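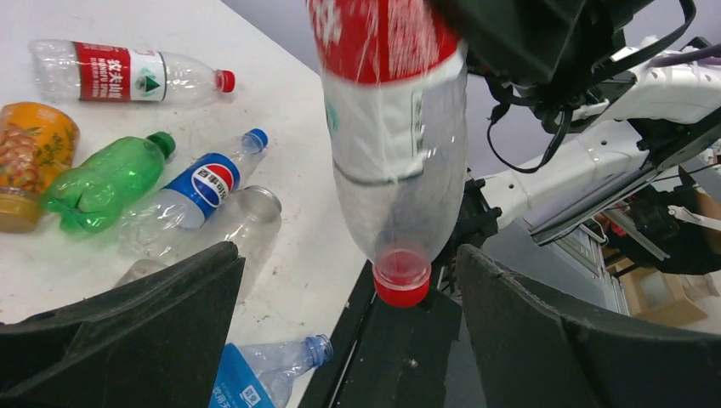

How to save drink bottles at home and take them for refund

Reading time: 5 minutes

We use cookies to remember your settings. Accept / Manage

When I moved to Jammont I put all my bottles in the kerbside bin for the first two years. I did not understand the refund system and I was a little shy to ask. Now I go to the depot on Mulder Road once a month, and the money pays for my bus card. I write down my method for people who are new here, or who tried once and came home with half of the bottles.

What you need

A bucket or a basket for the kitchen, two big strong bags, and a dry corner in the garage or on the balcony. Don't buy special bins with labels. I bought one, and the lid broke in the same week.

Learn what your depot accepts

The rules are different from place to place, so please read the list on the website of your own scheme before you begin. In our depot most water and soft drink bottles are accepted. Plain milk bottles are not, and also not the bottles for cooking oil or dish soap. These still go in the kerbside bin. If you are not sure about one bottle, look for the refund mark in small print on the label, usually close to the barcode.

Empty and rinse

Pour out what is left and give a short rinse with the used dishwashing water. It is not necessary to wash until it shines. Let the bottles stand upside down on the rack for some hours, especially in summer, when a little bit of cordial will bring all the ants of the street.

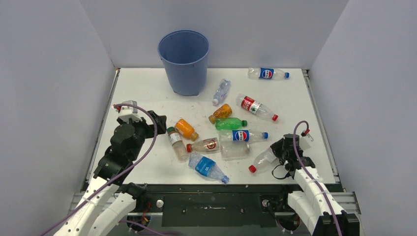

Keep the label on

The barcode is on the label, and the machine reads the barcode. I used to peel the labels off, as my mother did with jam jars, and then 18 bottles came back to me in one visit. If a label is half loose, fix it with clear tape, but do not cover the barcode with a fold.

Do not crush

It is tempting to step on the bottles, and in some places it is allowed. In our depot the machine must see the shape, so a flat bottle is refused. If you have already squeezed one, blow some air in before you pack it.

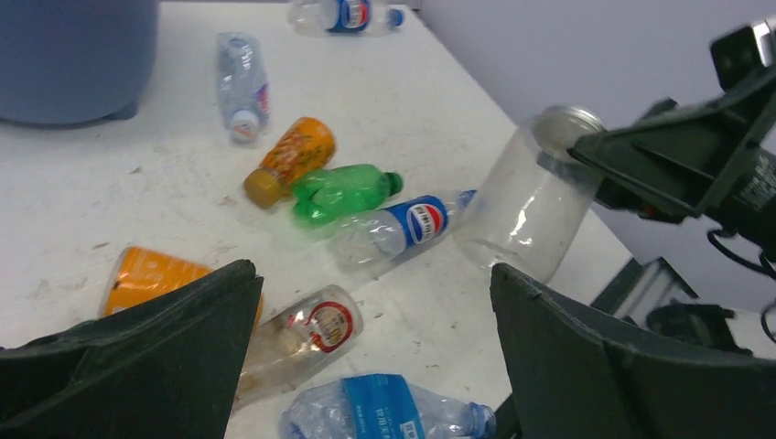

Should the caps stay on or come off?

Ask your depot, as this is one of the rules that changes most. At Mulder Road they take them both ways, and I leave mine on so the bags stay clean.

Pack for the trip

I put 100 bottles in one bag and tie it with string. With a fixed number I know at home what the receipt should say. Plastic in one bag, cans in the other, and glass in a milk crate, never in a bag.
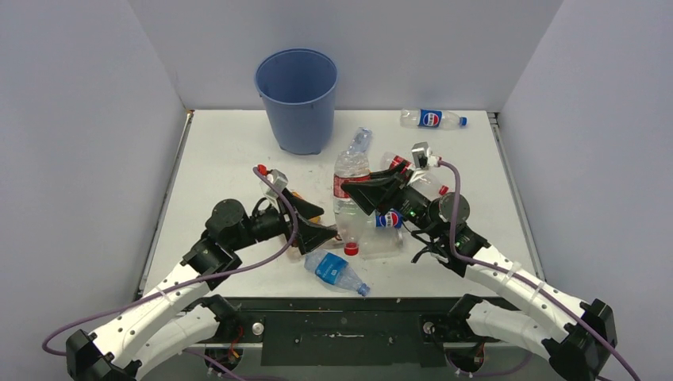 Plastic bottles, with the blue bucket at the back.

Choose a good hour

Saturday morning is the worst. The queue goes past the Ruvinov tyre shop and there is no shade. I go on a weekday after lunch and I am finished in five minutes.

Take the money

You can take cash or a voucher, or send it to your bank with the Trakix app. For the app you must scan your code before the first bottle goes in. If you forget, finish and take the paper voucher. Keep it away from the sun, because the ink fades on the dashboard of a car.

Last updated Mon 28 October

Contact us | Copyright Jammont Household Notes | Back to top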